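Mon 15 August

Back at the Prascombe bench after the weekend, and the parish register pages have finally relaxed! I'd left the two worst gatherings under blotter and light weights, and the baptism one opened out flat with hardly any coaxing. The burial one still wants to curl at the fore edge (it's the stiffer paper), so it's going back under for another night.

Counted the leaves again: 276, same as the old pencil note inside the cover, so I'm happy nothing went missing when the sewing gave out. Almost 9 of those need tissue at the gutter. I say almost as one is a half leaf and I can't decide if it counts.

Tried the Cernidov paste at 3 strengths on scrap. The thickest one cockled the paper like crazy, the thin one let go when I flexed it, and the middle one was lovely, so middle it is. Whoever opens the jar next, please write the date on the lid, I had to guess.

The church wants the register back for the December carol service, which sounds far off but isn't, with the cover still to do. Matić can supply the calf but only in brown. Would the Grakon cloth look too plain for an altar table? I keep going back and forth on it.

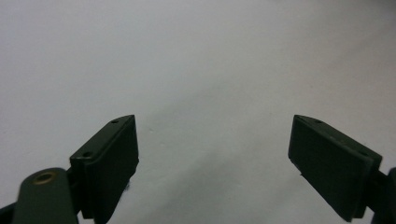 *Gripper, open, pale background.*

Tomorrow: swap blotters first thing, then start tissue on the baptism pages. Also we're low on wheat starch.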